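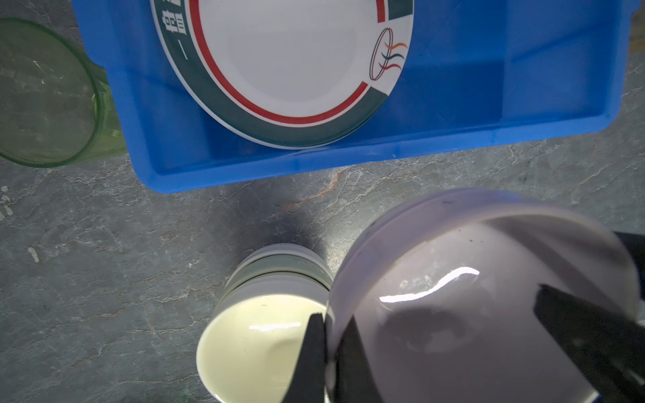
Taver blue plastic tray, large size
Reviewed by Birsen Dönmez

I bought this tray in May to keep next to the sink. My old wire dish rack had gone at the welds and I wanted something I could lift up with the dishes in it and carry to the table. The Taver comes in three colors at the Randville store. I took the blue.

It is a plain shallow tray in molded plastic. The inside corners are rounded and the walls slope out, so a sponge reaches everywhere and crumbs don't collect in the corners the way they did in the square one my mother had. There is a ridge molded into the inside. The label calls it a divider. It is too low to hold plates upright, so don't buy it for that. A dinner plate lies flat in it and that is how I use it.

Size. Check this before you order. The plates I use every day are old restaurant plates, white with a green band and a thin red ring, and they are on the heavy side. I stack 4 of them in the tray and can still carry it with both hands without the bottom bowing much. With more than that I feel it flex, and I would not walk far. Cups are better left outside it. They fit, but they tip when you pick the tray up, and plastic ones go over first.

Cleaning. Hot water and dish soap. Tomato sauce left overnight came off with baking soda. The color has held up fine. The surface has a slight shine and shows dried water drops, so I wipe it with a towel if people are coming over. I have not put it in the dishwasher. My neighbor Soo-ah Ra has the same tray and runs hers on the top shelf every week, and hers has a small warp along one side. It still sits level enough to use.

On the counter. Ours is gray stone with pale veins and it marks easily. The wire rack left rust on it that I have never been able to get out. Plastic won't rust, and that was the main thing I wanted. Water does get trapped underneath if you set the tray down wet. I lift it and dry under it at night.

Compared with others. I also tried the Zervas tray, which is thicker and has handles. It is a better tray for carrying, but it costs twice as much and was too long for the space beside my sink. The Skunstead one is cheaper and I sent it back. The rim had a sharp seam that caught on the dishcloth.

Good: easy to wash, light, no sharp edges, fits next to a small sink.
Bad: flexes under a heavy load, no handles, divider is too low to be useful.

I bought a second one two months later for potting plants on the back steps, and it has been fine out there so far. I would buy it again at the same price.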